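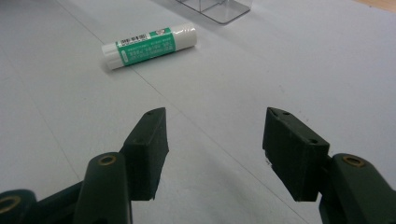
핸드 그리퍼, 벌린 상태. 앞에 풀 하나.

2021년 6월 22일, 하반기 장비 구매 정리

9월 발주분 초안. 지난주에 말로만 오간 내용을 한 번 적어두고, 견적이 다 들어오면 이 글을 고쳐 쓰겠음. 틀린 것 있으면 밑에 이어서 적어주기 바람.

예산
소모품과 소형 장비 항목에 남은 돈이 739만 원. 다른 항목에서 끌어오는 건 이번에는 안 하기로 했음. 부가세 포함 금액으로 계산해야 함. 봄에 부가세를 빼고 적었다가 발주서를 다시 쓴 적이 있어서 이번 표에는 포함 금액 칸만 남겨둠. 해외 배송비는 별도 줄로 적고, 통관 수수료도 거기 같이 넣음.

핸드 그리퍼 추가
지금 쓰는 것과 같은 모델로 2세트를 더 사는 안이 기본. 작업대를 나눠 돌리려면 손에 드는 쪽이 모자람. 한 사람이 물체를 바꾸는 동안 옆 사람이 기다리는 시간이 생각보다 길었음. 기록지를 보면 오후에 특히 그렇다.

견적은 Jurora와 Arsenault 양쪽에 요청함. Jurora는 완조립품만 팔고 납기가 짧음. Arsenault는 부품 상태로도 살 수 있고 단가가 낮은데, 조립과 조정은 우리가 해야 함. 조립 시간을 인건비로 넣으면 차이가 많이 줄어듦. 개인적으로는 하나는 완조립품, 하나는 부품으로 사서 비교하고 싶지만 두 제품의 링크 치수가 같은지 아직 확인을 못 했음. 치수가 다르면 데이터에서 손가락 벌림 폭 보정을 따로 관리해야 하고, 그건 피하고 싶음. 도면 요청 메일은 보냈고 답은 안 왔음.

완조립품 쪽에 물어볼 것
- 패드만 따로 파는지, 최소 주문 수량이 있는지
- 부싱 교체가 사용자 작업으로 인정되는지, 보증이 깨지는지
- 카메라 브래킷이 기본 구성에 들어가는지
- 색상 선택이 되는지 (지금 것이 짙은 초록인데 새로 오는 것도 같은 색이어야 학습 영상이 섞여도 편함)

패드
제일 먼저 사야 할 소모품. 지금 패드는 표면이 무광인데 약간 긁힌 자국이 있음. 당장 못 쓸 정도는 아니고, 매끈한 원통을 잡을 때 얼마나 영향을 주는지는 아직 재본 적 없음. 막연히 "미끄러진다"고 적힌 기록이 몇 줄 있는데 어떤 물체였는지 안 적혀 있어서 쓸 수가 없다. 앞으로는 물체 이름을 같이 적을 것.

여분으로 32개를 주문하려고 함. 세트가 늘어나는 것까지 넣고 연말까지 쓰는 양으로 잡은 숫자. 보관 기한이 따로 있는 재질이면 나눠서 사야 하므로 재질표를 받아본 뒤 확정. 나사는 패드에 딸려 오는지 모름. 안 오면 같이 주문. 예전에 나사를 따로 안 사서 서랍에서 길이가 비슷한 걸 골라 쓰다가 머리가 패드 면 위로 튀어나온 일이 있었음. 또 그러지 말 것.

부싱
링크 끝에 들어가는 황동색 링. 재질이 진짜 황동인지 도금인지는 부품표에 안 나와 있음. 유격이 생기면 벌림 폭 값이 흔들리니 여분을 조금 사두고 싶은데, 압입 지그가 없으면 사놓고 못 끼움. 지그를 자체 제작하면 재료비는 얼마 안 들지만 가공실 예약이 밀려 있음. 이번 발주에서는 부싱만 넣고 지그는 가공실 일정이 나오면 다시 봄. 금액이 모자라면 부싱부터 뺀다.

작업대 상판
연회색 면은 그대로 쓰고 싶음. 물체 윤곽이 잘 나오고 반사도 적은 편. 문제는 이음매. 희미하긴 해도 면을 가로지르는 선이 영상에 들어감. 이음매 없는 한 장짜리로 바꾸는 안을 Dallovora에 문의함. 우리 작업대 크기를 한 장으로 재단할 수는 있다고 하는데, 말아서 보내면 펴지는 데 며칠 걸리고 평판으로 보내면 화물 운임이 붙는다고 함. 운임까지 넣으면 패드 주문을 줄여야 하는 금액이라 우선순위를 뒤로 미룸.

반대 의견도 있었음. 이음매가 있는 데이터와 없는 데이터가 섞이는 편이 나중에 도움이 된다는 쪽. 맞는 말 같기도 한데, 그러면 일부러 섞는 계획을 세워야지 우연히 섞이게 둘 일은 아니라고 봄. 다음 회의 안건으로 올림.

조명
창 쪽이 밝고 반대쪽이 어두운 문제는 계속 있음. 손가락 아래로 생기는 그림자는 옅은 정도라 그냥 둬도 될 것 같음. 확산판 달린 조명을 사면 좋지만 거치대까지 합치면 비쌈. 일단 블라인드를 내리고 찍은 것과 올리고 찍은 것을 비교해 본 다음에 결정. 비교 촬영은 물체를 바꾸지 말고 풀 하나로만 할 것. 흰 뚜껑과 초록 라벨이 같이 있어서 밝은 쪽과 어두운 쪽 노출을 한꺼번에 보기 편함. 초록이 그리퍼 색과 가까워서 분할 모델이 헷갈리는지도 같이 볼 수 있음.

시험 물체
문구류는 근처 가게에서 사면 되고 금액도 작으므로 이 표에 안 넣음. 영수증만 모아둘 것. 풀은 같은 제품으로 여러 개 사두는 게 좋음. 쓰다 보면 라벨이 벗겨지고, 중간에 다른 제품으로 바뀌면 앞뒤 기록을 비교하기 어려움. 투명한 플라스틱 상자도 계속 쓰려면 여분이 필요함. 벽에 흠집이 늘면 반사가 달라진다. 상자는 뚜껑 있는 것과 없는 것의 가격 차이가 거의 없어서 뚜껑 있는 것으로.

배터리와 케이블
배터리 교체에 걸리는 시간이 한 번에 거의 15분. 대부분은 충전기를 찾고 시간 동기화를 다시 맞추는 데 들어감. 배터리를 더 사기 전에 충전 자리를 작업대 옆으로 옮기는 게 먼저. 돈이 안 드는 일이라 이번 주에 하면 됨. 그래도 부족하면 9월 발주에 추가. 케이블은 꺾인 형태 커넥터로 바꾸는 게 손목 움직임에 편하다는 의견이 있어서 하나만 사서 써보기로 함.

우선순위 (위에서부터 사고, 돈이 끊기는 데서 멈춤)
핸드 그리퍼
패드와 나사
꺾인 커넥터 케이블
부싱
투명 상자 여분
상판
조명

그리퍼 견적이 예상보다 높으면 하나만 사고 나머지는 내년으로 넘김. 그 경우 패드 수량도 다시 계산해야 함. 표에 두 경우를 나란히 적어두었음.

남은 일
- Jurora 견적서 유효기간 확인. 9월까지 안 가면 재발행 요청
- Arsenault 도면 답 독촉
- Dallovora에 상판 견본 조각 요청, 카메라로 찍어보고 색이 맞는지 확인
- 패드 마모 기록 양식 만들기. 물체 이름, 잡은 횟수, 사진 칸
- 블라인드 비교 촬영
- 충전 자리 이동

추가: 부품으로 살 경우 토크 드라이버가 필요한데 우리 것은 교정 기한이 지났을 수 있음. 스티커 글씨가 지워져서 안 보임. 교정 기록 찾아보고, 없으면 교정비도 예산에 넣을 것.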